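Chapter 4
Looking After a Two-Arm Cell

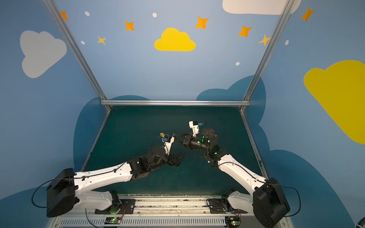
Chiharu Hosoda says the first thing to learn about any small cell is where its wires like to break, and that you should learn it before you touch a line of code. I used to disagree with her. I thought you started with calibration, because calibration was the part I enjoyed, and I spent most of one October recalibrating a left arm that had nothing wrong with it except a tired wire at the wrist. Every morning the gripper was a little off, every morning I fixed the offsets, and by lunch it had wandered again. So this chapter goes in her order and saves the fun part for later.

The cell we'll be working on is the one we call Nulden. It has two arms bolted side by side at the front, both reaching in over one flat teal work surface, with aluminum posts and painted walls behind. (Yes, the clouds and stars are staying.) If yours is laid out differently, most of what follows will still carry over, but go find your own bolts and cables before you read on. Seriously, put the book down and go look!

Start at the wire. On the left arm, a thin black one runs from the gripper area along the white segment, held with small cable ties. Those ties are the most important cheap parts on the whole machine. Pull one too tight and the wire gets pinched, and then all the bending happens at that one spot. Leave it too loose and the slack creeps toward a joint. What I do is snug the tie, then try to slide the wire under it with a fingernail. It should move, but it should complain a bit.

Next come the connectors up by the grippers, the little blue ones. With the power off, press each one home with your thumb. Don't wiggle it. I know wiggling feels like testing, but all it does is loosen the fit, and then you've made the fault you were hunting for. If a connector clicks when you press it, write that down in the log, even if everything seems to run fine afterward. A connector that clicks twice in one month gets replaced in our shop.

Then the bases. Each arm stands on its own bracket, and a bracket that shifts by a hair at the bottom shifts the gripper by a good deal more at the far end of its reach. Put a paint-pen line across every bolt head and onto the metal next to it. After 600 cycles, check the lines. If one is broken, tighten that bolt, make a new line, and only then think about your calibration — never the other way around, or you'll be doing it twice.

While you're down there, clean. The strip of rail between the arms and the vent grille catches every crumb the grippers drop, and it's very easy to stop seeing it. I use a soft brush and a small vacuum. No compressed air, please! The control boards sit right below the bases, and all you'd be doing is blowing grit onto them.

Now the lights. Ours glow green on the boards when they have power, and I'll admit I trusted them far too much in my first year. A green light on a board tells you the board is awake. It has no opinion about the wire on the other side of the arm. We'll come back to this in Section 4.3, when we trace a fault on Nulden from the gripper back to the board with nothing but a meter and some patience.

Before that, Section 4.2 takes up the meeting test, where you bring the two grippers slowly together over the middle of the surface and see how close they come to the point you asked for. It's a lovely test and it takes no special tools, but it needs clean rails and tight bolts to mean anything.

What you'll want on the bench before going on:

A paint pen
Small cable ties and flush cutters
A soft brush
Hex keys that aren't rounded off
The maintenance log, and something to write in it with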